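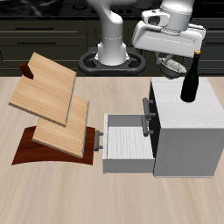
Apontamentos de apoio, caderno 4, p. 52

Robótica de serviço: as máquinas já fazem tarefas de casa?

Texto para a segunda parte da aula. Peço desculpa por algum erro de português; as correções podem ser deixadas na minha caixa do correio, no corredor do laboratório.

1. A tarefa

Na aula anterior falámos de cinemática e deixámos de lado a pergunta que os alunos fazem sempre: quando é que um robô arruma a cozinha? Hoje tomamos um caso pequeno, em simulação. Temos um braço branco fixo à mesa, uma taça de metal cinzento por baixo da garra, um armário pequeno com uma gaveta aberta e vazia, e uma garrafa de vidro verde-escuro em cima do armário. A ordem que vamos estudar é a seguinte: "guarda a taça na gaveta e fecha a gaveta".

Para uma pessoa são dois gestos. Para o programa é preciso decompor:

a) segurar a taça por um ponto onde ela não rode;
b) levar a taça até ao espaço por cima da gaveta, sem tocar na garrafa;
c) baixar e largar;
d) retirar a mão, encontrar o puxador e empurrar a gaveta na direção certa.

O passo d) é o que causa mais falhas nos trabalhos dos alunos. A gaveta só se move numa direção. Se a força é aplicada com um ângulo, num armário verdadeiro a gaveta prende, e num simulador com atrito mal escolhido ela desliza como se nada fosse. Quem usa só o simulador fica com uma opinião demasiado boa do seu controlador.

2. O que se consegue hoje

Jana Petersen, no seu seminário, propõe separar três perguntas: o robô consegue fazer a tarefa uma vez? Consegue repeti-la com os objetos noutro sítio? Consegue fazê-la numa casa que nunca viu? À primeira respondemos quase sempre que sim. À segunda, depende muito do objeto. À terceira, por enquanto, eu respondo que não, pelo menos sem uma pessoa por perto.

No exercício do ano passado o grupo de Lutz Fuchs fez 52 tentativas com a gaveta em posições diferentes. Em 9 delas a taça caiu antes de chegar à gaveta. Nas restantes a taça ficou lá dentro, mas em duas o braço não encontrou depois o puxador. São números de um exercício de alunos e não devem ser citados como resultado científico.

3. E na oficina?

A firma Haberkorn, que visitámos em dezembro, tem um problema parecido: colocar peças em caixas abertas. Ali a caixa está sempre no mesmo lugar e a peça chega sempre com a mesma orientação. Uwe Diekmann explicou-nos que preferem pagar um bom suporte mecânico a pagar um programa mais inteligente. Em casa esta solução não serve, porque ninguém aceita aparafusar a loiça à mesa.

Convém não esquecer o tempo. Um braço que demora quatro minutos a guardar uma taça pode ser interessante para alguém com pouca mobilidade, que tem outra medida do que é lento. Para a oficina não interessa a ninguém.

4. Para preparar

Ler o capítulo sobre contacto e atrito. Escrever meia página sobre a seguinte questão: se a garrafa estivesse dentro da gaveta, que passos da lista mudavam e em que ordem? Os grupos que trabalham com o ambiente Plundlow devem confirmar com Dörte Kröger a versão instalada. Entregas até às 18h00, em papel ou em PDF.

V. Schmieder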